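Vendredi 10/7/20, table bois, session téléphones

Démarrage des deux bras à l'heure prévue. Contrôle des zéros articulaires : bras gauche conforme, bras droit décalé sur le dernier axe, recalé par la procédure Onico puis revérifié sur la butée. L'écart était déjà dans le journal de mardi, sans suite donnée. Je le note à nouveau, avec demande d'ouverture d'un ticket chez Landry, qui a monté le réducteur. Horloges des flux synchronisées sur le poste d'enregistrement. Le contrôleur de pince droit envoie toujours ses trames avec un léger retard par rapport à son horodatage, correction appliquée à l'export et non à la source.

Tâche du jour : saisie d'un téléphone posé à plat, écran vers le haut, soulèvement, présentation à l'autre bras, repose. Téléopération, un opérateur par session, consigne écrite identique pour toute la série. Les téléphones restent éteints. Un écran allumé changeait l'exposition automatique des caméras de poignet dans les essais précédents, et les exemples étaient difficiles à mélanger avec le reste.

Position de départ tirée au sort dans la grille avant chaque épisode. On a gardé les autres téléphones sur le plateau comme distracteurs, y compris très près de la cible. Le modèle entraîné la semaine dernière sur téléphone isolé partait systématiquement vers l'objet le plus proche du centre de l'image, quelle que soit l'instruction. Avec des voisins proches, l'approche doit aussi tenir compte de l'encombrement des doigts, ce que les premiers exemples n'apprenaient pas du tout. 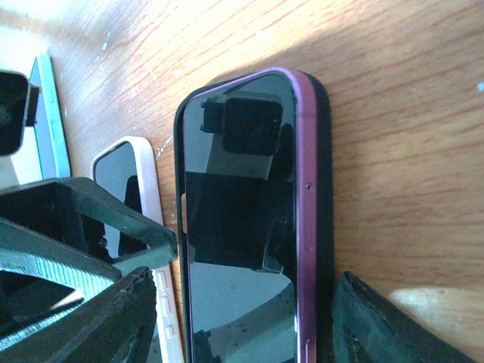

*Vue de poignet. Tranche violette au centre, coques rose pâle et bleu-vert à gauche.*

Difficulté principale de la matinée : la vitre. Un écran noir renvoie la pince, et la segmentation prend de temps en temps le reflet pour un second outil. Sur le flux de profondeur, la dalle sort en trou presque complet, avec un contour correct sur la coque et rien à l'intérieur. J'ai désactivé le remplissage automatique des trous pour l'enregistrement. Il fabriquait un plan incliné qui n'existe pas, et je préfère laisser l'absence de mesure dans les données. À voir si l'équipe entraînement veut un masque de validité séparé. J'ai posé la question par écrit, sans réponse au moment où j'écris.

Deuxième difficulté, la lumière. Le soleil arrive sur le plateau et blanchit une partie du bois. J'ai envisagé de baisser le store, puis décidé de laisser tel quel en ajoutant un champ `soleil_direct` (oui/non) aux métadonnées. Le champ est rempli à la main en début d'épisode. Il sera faux quand un nuage passe au milieu, limite connue.

Troisième point, plus mécanique. La consigne disait de saisir par les longs côtés, au milieu. Avec une coque souple, serrer au milieu appuie sur les boutons latéraux et peut rallumer l'appareil. Deux épisodes perdus comme cela avant dix heures. Nouvelle consigne : prise dans le tiers inférieur, effort réduit d'un cran, vérification visuelle que l'écran reste noir avant de lever. Les épisodes antérieurs au changement portent l'étiquette `consigne_a`, les suivants `consigne_b`. Ne pas fusionner sans lire cette note.

Doigts imprimés : garniture du doigt droit usée, de la matière part sur l'arête. Pas de glissement mesuré sur les coques mates. Sur verre nu, je ne me prononce pas, on n'a pas testé. Jeu de rechange commandé chez Driltby, livraison non confirmée. En attendant, photo des garnitures en début et en fin de session, rangée avec les journaux, pour pouvoir relier plus tard une dérive d'effort à l'usure.

Bilan chiffré, arrêté à la coupure de l'après-midi :

- épisodes enregistrés dans la journée : 134
- rejetés à la relecture : 12
- total du lot téléphones après fusion : 538

Les rejets se répartissent entre perte de trames sur la caméra du bras droit, mauvais téléphone saisi et reprise en main de l'opérateur trop longue. Pour cette dernière catégorie, le critère reste flou. Un opérateur qui s'arrête avant de refermer les doigts donne un exemple lent, sans donner forcément un mauvais exemple. J'ai rejeté quand l'arrêt se faisait après contact, gardé quand il se faisait avant. À faire valider.

Reprise ensuite sur la phase de présentation. Le bras porteur tient le téléphone incliné, l'autre bras approche par le côté. C'est la partie où les trajectoires varient le plus d'un opérateur à l'autre. Certains amènent la seconde pince vers le bord haut de la coque, d'autres visent le côté et corrigent l'orientation au dernier moment. Les deux styles sont dans le lot. J'ai ajouté l'identifiant d'opérateur dans les métadonnées pour qu'on puisse les séparer si la politique apprise fait une moyenne des deux et finit entre les deux, comme sur la tâche des boîtiers en décembre.

Distance minimale entre les deux outils : le garde-fou logiciel s'est déclenché plusieurs fois pendant l'approche, seuil trop prudent pour un objet aussi plat. Je ne l'ai pas modifié en cours de session. La valeur est commune à toutes les tâches du poste et le changement doit passer par Illard, où la configuration est maintenue. Les épisodes interrompus par le garde-fou sont conservés à part, avec la cause d'arrêt. 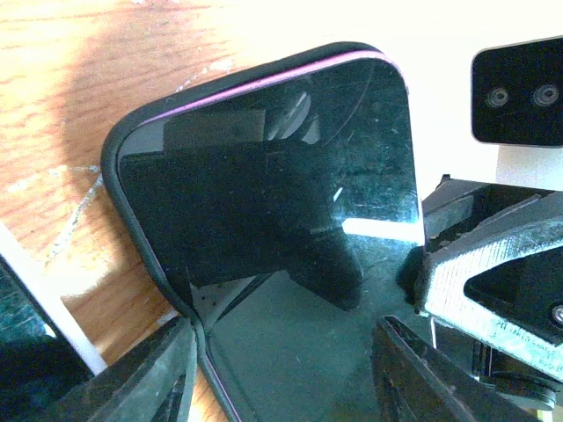 Thiện Vi a relu une partie du lot en fin de journée et conteste le découpage : pour lui, la saisie et la présentation devraient être deux tâches distinctes, avec chacune son instruction, parce que la seconde démarre dans des poses beaucoup trop dispersées pour qu'un seul texte suffise. Il ajoute que l'étiquette de fin est posée trop tôt, au contact de la seconde pince, alors que la charge n'est pas encore transférée.

Sur l'étiquette, il a raison. Le script déclenche sur la distance, il faudrait déclencher sur l'effort des deux pinces. Les signaux sont enregistrés, donc la correction peut se faire après coup sur tout le lot sans refaire de collecte. Sur le découpage, je suis réservé. Séparer les tâches fait disparaître la transition, et c'est justement là que l'ancien modèle restait immobile. Proposition intermédiaire : conserver les épisodes entiers, ajouter des bornes de phase, générer les deux versions à l'export. Le coût est faible, l'espace disque suffit.

Nettoyage des vitres : question laissée ouverte. Les écrans portent de la poussière et des traces, et la tentation est d'essuyer avant chaque série. Je ne l'ai pas fait. Les traces donnent des points d'accroche au suivi visuel, qui n'a sinon presque rien à exploiter sur une surface noire. Par contre il faut que la pratique soit la même pour tous, et elle n'est écrite nulle part. Ajoutée à la fiche de poste, rubrique préparation.

À faire lundi :

- réécrire le déclencheur de fin d'épisode sur l'effort, rejouer sur le lot complet
- vérifier que `consigne_a` et `consigne_b` passent bien dans l'index, le champ était vide sur le premier export
- relancer Driltby pour les garnitures
- quelques épisodes écran vers le bas, absents du lot
- recaler le dernier axe du bras droit avant la première série et noter l'écart trouvé

Sauvegarde lancée sur les deux disques, sommes de contrôle identiques. Bras en position de repos, alimentation des pinces coupée.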